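## Part 7: Clearing up before you wipe down

I keep a little bin by the table for this bit — saves walking back and forth to the kitchen with fistfuls of rubbish. Do the wrappers first, they slide about and end up on the floor.

1. Stand the bin close to the table, where you won't kick it.
2. Drop in snack packets and plastic wrappers. Push them down a bit as you go.
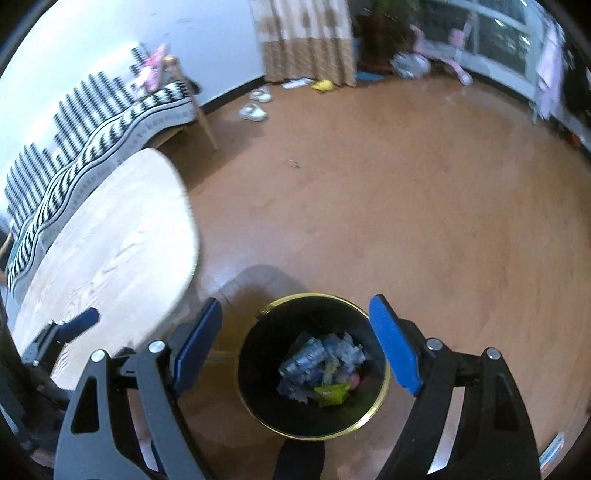 *Photo: Kauko Tuominen*

3. Stop before the heap reaches the rim. Small bins fill up fast with crinkly stuff!
4. Now the paper. Scrunch each sheet into a ball — a tight one, loose ones spring open again.

**Note:** Have a quick look for print before you scrunch. I once binned the fitting sheet for my Rerncombe shelf and had to write off for another (it took until November).

5. Lift the balls off the table one at a time and put them with your paper recycling, if yours takes it.

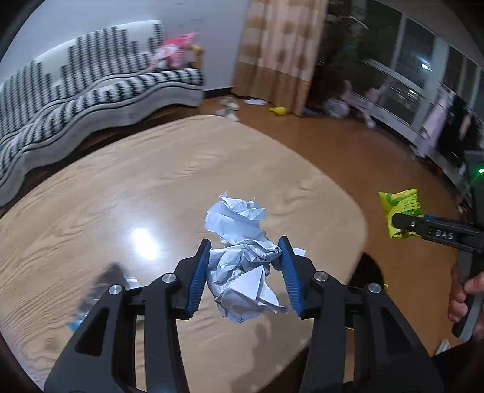 *Fig. 2. Crumpled paper on the tabletop, ready to go.*

6. Pick up any clear plastic last. It's easy to miss on a shiny top, so run your hand over the wood too.

**Caution:** Don't drag anything gritty across a glossy table. Wipe with a barely damp cloth, then go on to Part 8.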